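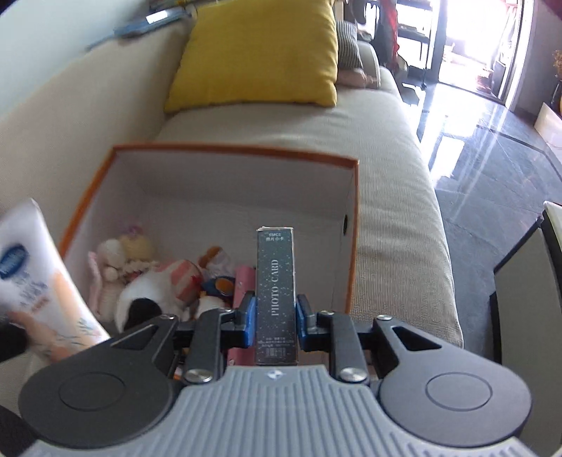
5. Setting up your first collection

Donuvura is a catalogue for things you keep at home: cards, prints, stamps, records, spare fuses if you like. The sales page says you can list a whole household in an afternoon. I have set it up for several people and have yet to see that happen. Plan on one shelf or one box at a sitting, and stop when you start making up names for things.

Before you begin, you need the desktop program installed (section 3) and a user name. The phone version can look things up but is poor at adding them, whatever the welcome screen suggests.

5.1 Create the collection

1. Open the File menu and choose New Collection.

2. Type a name. Keep it dull. "Cards, front room" will still make sense in two years; "Misc good ones" won't.

3. Pick a template. There are nine of them, and most differ only in the little icon. Use Plain unless you collect stamps.

4. Untick Guess Missing Details. It is ticked by default and it does guess, with great confidence and not much skill. On our test collection it gave a set of railway postcards a publisher that had never printed any.

5. Press Create. The program shows an empty list and a tour. You can close the tour.

Note: The template can't be changed later. The button marked Change Template makes a second, blank collection and leaves the first one where it was.

5.2 Add containers before items

The quick-start leaflet tells you to enter items first and say where they live afterwards. Ignore it. An item with no container goes into a holding list called Unplaced, and getting it out again takes four clicks each time.

1. Choose Places, then Add Container.

2. Give the container a short code and write the same code on the real one, in pencil or on a label you can peel off.

3. If a smaller box sits inside a larger one, add the larger one first and drag the smaller one on to it. Donuvura allows five levels. If you are using more than two, the trouble is probably the cupboard.

4. Press Save. Saving on exit is promised in the settings, but I wouldn't lean on it.

5.3 Add items

1. Select a container and press Add.

2. Fill in Title and Quantity. Everything else can wait, and most of it can wait for good.

3. For packs and sets, decide now whether you are listing the pack or what is in it. Listing the pack is quicker. If you list the contents, count them yourself and don't copy the number from the packet.

4. Press Add Another, or Done.

Caution: Undo goes back one step only. Deleting a container deletes every item in it and the warning box doesn't mention this.

5.4 Import an old list

Lists from Trekgate and from ordinary spreadsheets can be brought in. "Seamless" is the word used on the website. Zsófia Jakab tried it for this guide with a Trekgate list of 1417 entries, and 48 arrived with the title in the notes field and the notes nowhere at all. Accented letters came through properly, I'll give them that.

1. Make a copy of the old list and import the copy.

2. Choose File, Import, and pick the format by hand. Auto-detect takes nearly everything for a spreadsheet.

3. Compare the totals at the foot of both lists.

4. Look through the last page of entries one by one — that is where most of the faults were in our trial.

Keep the old list for at least a month. If the totals don't agree, delete the new collection and start again from step 1. Repairing it by hand takes longer.

Related pages
Printing labels that stay on
Sharing a collection with someone else
Moving from Bhutto to Donuvura
Dostisico label printers: known faults
Backing up, and checking the backup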